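Stosstead Neighbors — Home & Garden Help

Joining two tables without a gap for a craft room

Posted 25 August 2024 by Yuen

I have two matching light-colored tables from Fotusix and want to use them as one big surface for cutting fabric and wrapping parcels. The tops are the same height on paper, but my floor slopes a little toward the window and one side ends up lower. Pins and scraps keep dropping into the crack too.

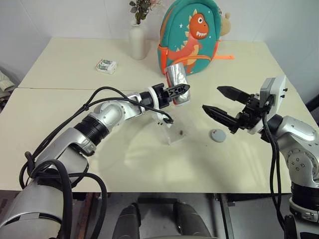

I rent, so I can't screw anything into the floor or the wall. I would also like to be able to pull the tables apart in October when family comes to stay. I've tried folded cardboard under two of the legs. It held for a week and then flattened. Is there a cheap fix that lasts?

Nerkonov

Get screw-in leveling feet. Check the bottoms of the legs first, as some have a threaded hole under the plastic cap. Level one table by itself, get it right, then bring the second one up to meet it. If you adjust both at once you will be chasing it all afternoon.

For the joint, use two or three flat mending plates on the underside with short screws. Measure how thick the top is before you buy the screws. Mine cost 9 dollars with the feet included — that was a couple of years ago.
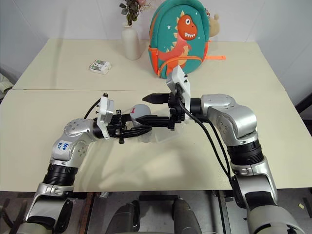
Stosstead_70 disagrees about the plates. They mean taking out a row of screws every time you want the tables apart, and the holes wear out. Two bar clamps under the aprons do the same job and come off in a minute.

Fair point if there are aprons. Mine don't have any, so plates it was. For pins, a strip of clear packing tape over the crack works. Change it when it gets grubby. 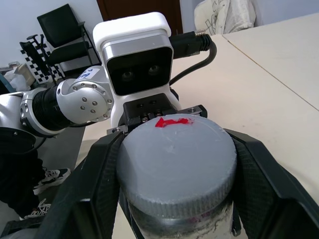
craftroom568

clamps, same as above. also put a cutting mat over the join and you won't care about the crack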